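Incidencia: el plato gira dentro de la pinza al llevarlo al soporte
Proyecto: Okness (montaje en taller compartido)
Estado: abierta, con solución provisional
Prioridad: media

Resumen

Estoy montando un brazo que debe tomar un plato de la mesa y dejarlo de pie en un soporte de alambre. El agarre se hace bien en la mayoría de los intentos, pero durante el traslado el plato rota sobre el punto donde lo sujetan los dedos. Cuando llega al soporte, el borde inferior no coincide con el alambre y el programa se detiene por fuerza excesiva.

Entorno

Control: Devix, configuración de fábrica excepto los límites de fuerza.
Dedos: juego negro, largo, comprado a Skaletti.
Mesa: madera de pino, sin mantel ni fijación para el soporte.
Espera antes de reintentar: 4000 ms.

Cómo se reproduce

1. Colocar el plato verde a la derecha del soporte, con la cara hacia arriba.
2. Ejecutar la rutina de recogida. Los dedos deben cerrar sobre el borde.
3. Elevar el plato y observar la inclinación antes de mover el brazo hacia el soporte. 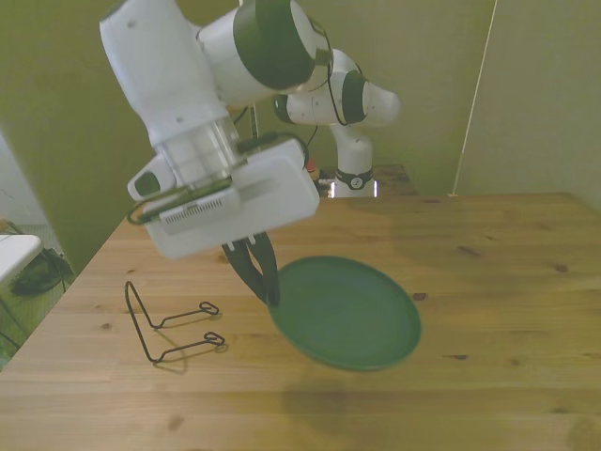
4. Lanzar el movimiento hacia el soporte a velocidad normal. El error aparece al bajar, con el código 69.

Registro de pruebas

Prueba A. He subido la fuerza de cierre al máximo que permite el control. El plato gira menos, pero sigue girando. Además, los dedos dejaron una marca en el borde, así que he vuelto al valor anterior.

Prueba B. He bajado la velocidad de traslado a la mitad. De 8 intentos, 3 terminaron con error. Es una mejora clara respecto a la velocidad normal, donde fallaban casi todos.

Prueba C. He limpiado los dedos y el borde del plato con alcohol. No noté diferencia.

Prueba D. He revisado el cable que va por fuera del brazo, pensando que podía tirar de la mano al girar la muñeca. Lo solté un poco en el codo y repetí con velocidad reducida. El resultado fue el mismo y descarto esta causa por el momento.

Prueba E. He cambiado la trayectoria: el brazo se para encima del soporte, corrige la muñeca y después baja en vertical. Con este cambio el borde inferior queda mucho más cerca de los alambres. El soporte todavía se desplaza sobre la madera si el contacto es fuerte.

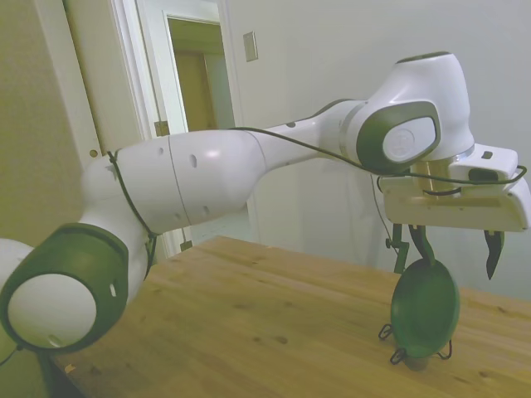

Prueba E: plato verde inclinado, con los alambres negros junto a su parte inferior.

Solución provisional

Mantener la velocidad a la mitad y la parada intermedia de la prueba E. Conviene marcar en la mesa la posición del soporte con cinta, porque después de un fallo no queda exactamente donde estaba.

Pendiente

- Probar fundas de goma en los dedos. He pedido unas a Hinds, que llegan en agosto.
- Fijar el soporte a la mesa sin hacer agujeros, porque la mesa es de uso común.
- Preguntar en el foro de Devix si el código 69 distingue entre choque y sobrecarga de la muñeca. El manual usa la misma frase para los dos casos y no me queda claro.

Si alguien ha resuelto el giro con piezas planas y redondas, agradezco que indique la fuerza de cierre utilizada y el tipo de dedo. No cierro el ticket hasta repetir la serie con las fundas.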